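Home | Tickets | Procedures | Cell Status | Archive | Help

Last updated: May 15, 2022

Ticket: Intermittent protective stop, two-arm table cell, right arm
Opened by: Pirjo Hakala
Assigned to: Édgar Benavides
Reviewer: Merja Aaltonen
Category: Shared workspace rules / arm separation
Severity: Medium
Status: Closed, with procedure change

SUMMARY

Right arm drops into a protective stop during table tasks. The controller reports "separation limit, tool to tool". Operators were clearing the stop and resuming. Pirjo asked whether resuming without a check is allowed under the cell rules. It is not (rule 7). The ticket covers both the fault and the rule.

REPORTED BEHAVIOR

Stop occurs when both arms work toward the middle of the table. It does not occur with either arm running alone. 24 stops in the log since the Koivisto tool plates were fitted. All 24 have the same code. No contact recorded by the joint torque monitor on any of them.

The minimum tool-to-tool distance is set to 40 mm in the cell configuration. Operators said the grippers looked well clear of each other when the stop fired.

LOG

Entry 1 - Benavides
Pulled the configuration from both controllers. Left and right agree on 40 mm. Base transforms agree. Emergency stop circuit and enabling switch tested per procedure, both pass. Ruled out network delay: the longest gap between state messages was well inside the timeout.

Entry 2 - Benavides
Checked wrist camera views with the table set for the normal task. The point of this was to see what the operator has available when deciding whether a resume is safe. The wrist view gives the near objects and usually one other piece of arm hardware, but depth is poor. In the view below the other gripper overlaps the cup, and I would not want to judge a 40 mm gap from it.
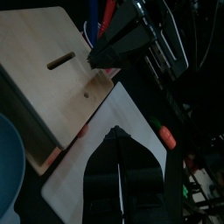 Fig. 1. Wrist view. Second gripper in front of the cup, toy carrot to the right of the white board.

Requested that the wrist view be struck from the list of accepted checks in rule 7. Merja to decide.

Entry 3 - Aaltonen
Agreed. Rule 7 says "visual confirmation of clearance" and does not name a source. People have been reading that as any camera. The rule will name the source.

Also, please confirm which tool geometry the separation monitor is using. The Koivisto plates move the fingertips outward. If the model was not updated, the monitored distance is wrong in one direction or the other.

Entry 4 - Benavides
Confirmed. The left controller has the new tool model. The right controller still has the old one, with a padded bounding box that was added by hand for the previous fingers. The padding extends sideways past the real hardware, which explains early stops with no contact. The tip end of the box is short, and that is the worse half of the problem: the monitor could permit a vertical approach closer than the limit.

Cell taken out of automatic mode until the model is corrected. Tag on the pendant.

Entry 5 - Kemppainen
Loaded the current tool model on the right controller and removed the manual padding. Checksums match on both sides. Old file kept in the archive folder, marked do not load.

Verification run at reduced speed, enabling switch held, one person at the pendant and one at the stop button. 630 cycles of the standard table task at mixed start positions. No separation stops. No torque events.
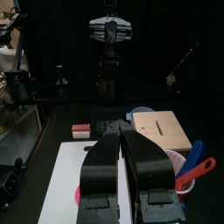 Fig. 2. Wrist view, fingertips nearly together above the table. Other gripper at top center against the curtain.

Entry 6 - Hakala
Question on the above. At that range the other gripper is easy to see but the operator still gets no usable distance. Does the new rule 7 allow the wrist view as a second source if the fixed camera is blocked?

Entry 7 - Aaltonen
No. If the fixed view is blocked, the operator walks to the cell and looks, with both arms in hold. Wording will say so. Wrist views stay available for task work - grasp alignment, checking what is under the fingers - and have no standing as a safety check.

Entry 8 - Chacko
Forced-approach test done. Drove the arms toward each other at reduced speed, no objects on the table, and let the monitor stop them. Measured the gap with a gauge after each stop. Every measured gap was above 40 mm, in both the sideways and the vertical approach. Results sheet attached to the Zernard acceptance record for this cell.

One note for whoever edits the procedure: check the resting pose before starting the task too. Both grippers should be above the objects and apart from each other before automatic mode is selected. The fixed camera is good enough to confirm that much. 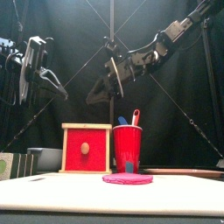

Added as step 2 of the start procedure. The operator confirms hold on both arms, confirms clearance over the objects, then selects automatic. If either gripper is lower than the tallest item on the table, jog it up manually first. Do not use the home command for this, as home moves both arms together.

Entry 9 - Benavides
Full-speed run completed, 2,000 cycles, no stops. Tag removed from the pendant. Cell returned to automatic mode.

ROOT CAUSE

Tool model changed on one controller only. The change checklist had a single line for "tool model updated" and it was ticked after the left arm.

CHANGES MADE

- Checklist now has one line per controller, with the checksum written in.
- Rule 7 reworded (below).
- Start procedure step 2 added.
- Manual padding of tool models needs reviewer sign-off.
- Repeated stops with the same code: third one in a shift means a ticket, and no further resumes until someone has looked at it.

RULE 7, CURRENT TEXT

After a separation stop, both arms are placed in hold. The operator confirms clearance from the fixed camera or in person. Wrist camera views are not accepted. The stop code, arm poses and operator initials are entered in the log before resume.

OPEN ITEMS

Same checklist error is possible on the Ninton cell. Vilho to compare checksums there. Cliltar log viewer does not group stops by code, request sent. Review of rule 7 set for June.

Related tickets
- Pendant tag missing after tool change
- Home command moves both arms: request for single-arm option
- Fixed camera view blocked by right arm at high wrist poses
- Ninton cell: tool model checksum comparison
- Log viewer: group stops by code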